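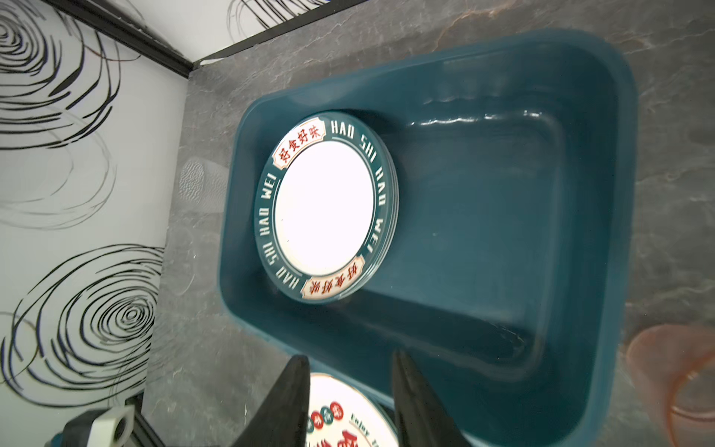 Figure 12.1 Plates in a teal plastic basin on a marble-patterned worktop.

Chapter 12
Choosing and Managing a Campsite

A touring party chooses its campsite several times in a single trip, often late in the day and with little to go on. This chapter deals with sites for small caravans and motorhomes in upland and lakeside areas. It covers access, ground, water, waste and the layout of pitches. Tents were treated in the previous chapter and are mentioned only where the two kinds of camping share a field.

Access comes first. A site may look ideal on the map and still be out of reach of a towed vehicle. The lane to the lower site at Drevalach is a good case: it climbs 226 metres from the valley road, with two passing places and a sharp bend below the farm. Drivers coming up in the afternoon meet those leaving for the lake — and one of them must reverse.

Height also matters. Nights at Drevalach are colder than at Bevan, on the shore, and water pipes may freeze as early as October. Bevan is milder but fills quickly in summer. It has 80 pitches, of which 22 are on hard standing. The rest are grass and are closed after heavy rain.

Water and waste points should be found before the vehicle is levelled. At many smaller sites there is one tap to a field and a separate sink for washing up. Grey water must go down the marked drain, never into a ditch or stream.

Section 12.1 sets out how to read a site plan, using the Nesex site as its main example. Section 12.2 looks at slopes and soft ground. Section 12.3 follows a week's tour from Foter to Drevalach, with overnight stops and the reasons for each. Readers should have the map of the Foter district to hand when they reach it.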